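Work surface

A work surface is a flat, usually horizontal area on which objects are placed, prepared, sorted, assembled or written upon. The term covers the tops of tables, desks, benches and kitchen counters, as well as loose boards and mats laid over another support. Work surfaces are found in homes, schools, workshops, laboratories and shops, and their height, color and finish vary with the tasks they are meant to serve.

Terminology

In everyday American usage, "countertop" is generally reserved for a fixed surface in a kitchen or bathroom, while "tabletop" and "desktop" refer to the upper part of a movable piece of furniture. "Benchtop" is common in workshops and laboratories. The broader term "work surface" is preferred in furniture catalogs and in safety guidance, where the same advice may apply to several kinds of furniture. A surface that is raised or tilted for drawing is usually called a drawing board or drafting table and is often treated as a separate type.

Materials

Solid wood is among the oldest materials in use and remains common in workshops, where it can be planed or sanded when it becomes worn. It absorbs liquids unless it is oiled or varnished, and it may swell or split with changes in humidity. Stone is heavy and resists heat, but some kinds stain easily and must be sealed at intervals. Stainless steel is usual in commercial kitchens. It does not absorb liquids and can be washed with strong cleaners, although it scratches and is noisy in use.

Plastic laminate, made by bonding layers of treated paper under heat and pressure, became widespread in homes and offices during the twentieth century. It is light, inexpensive and available in many colors. Its weak points are the edges and seams, where water can enter and cause the core beneath to swell. Glass is sometimes used for desks and is easy to wipe clean, but it shows fingerprints and can produce distracting reflections.

Color and finish

The color of a work surface affects how easily objects on it can be seen. Pale gray and off-white finishes are widely chosen for sorting and assembly because dark parts stand out clearly against them, and because marks and spills are noticed early. A very bright white surface may cause eye strain under strong lamps. Darker finishes are preferred where white paper, thread or light-colored parts are handled.

Finish is commonly described as gloss, satin or matte. Gloss surfaces reflect light from windows and lamps and may hide small transparent items in the glare. Matte surfaces scatter light more evenly, but a coarse texture can hold dirt. Patterned surfaces conceal minor scratches, yet they also make small screws, beads and pins harder to find. For this reason a plain surface is usually recommended for detailed work – even where a patterned one would look better in the room. 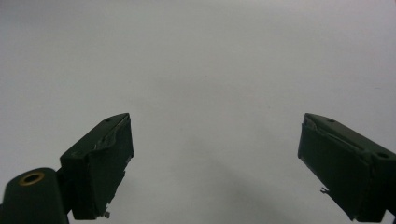

Clear space is a second consideration. Guidance on the arrangement of desks and benches often separates the surface into a near zone, which can be reached with the elbows close to the body, and a far zone, which requires the arm to be extended. Frequently used items are kept in the near zone or just beside it. Items needed only once during a task are placed farther away or on a shelf. When a task is finished, the near zone is cleared before the next one begins.

Height

Height is chosen according to both the user and the task. Fine work that depends on close vision, such as repairing jewelry, is carried out on a higher surface with support for the forearms. Work that requires downward force, such as kneading or planing, calls for a lower one. Adjustable desks allow the same surface to be used while sitting or standing. In shared rooms, surfaces of two different heights are sometimes provided side by side.

Protective coverings

Coverings protect the surface from cuts, heat and stains, and protect delicate items from the surface. Cutting mats, felt pads, rubber sheets and paper liners are the most common. A covering should lie flat and should be large enough that tools do not catch on its edge. Adhesive films can lift at the corners with repeated cleaning, and a lifted corner tends to collect dust. Worn coverings are replaced as a whole, as patches leave a raised seam.

Care and cleaning

Daily care consists of removing loose material with a soft brush or dry cloth, then wiping with a damp cloth and mild soap. Brushing first prevents grit from being dragged across the finish. Abrasive pads are unsuitable for gloss laminate and varnished wood. Adhesive residue can often be loosened with warm, soapy water, and any solvent should be tested on a hidden area before it is used.

Scratches in solid wood may be sanded out, and shallow marks in stone can be polished by a specialist. Damage to laminate is more difficult to repair – filler pastes disguise chips but rarely match the original color after several years of exposure to sunlight.

See also

Countertop
Cutting mat
Desk
Drafting table
Workbench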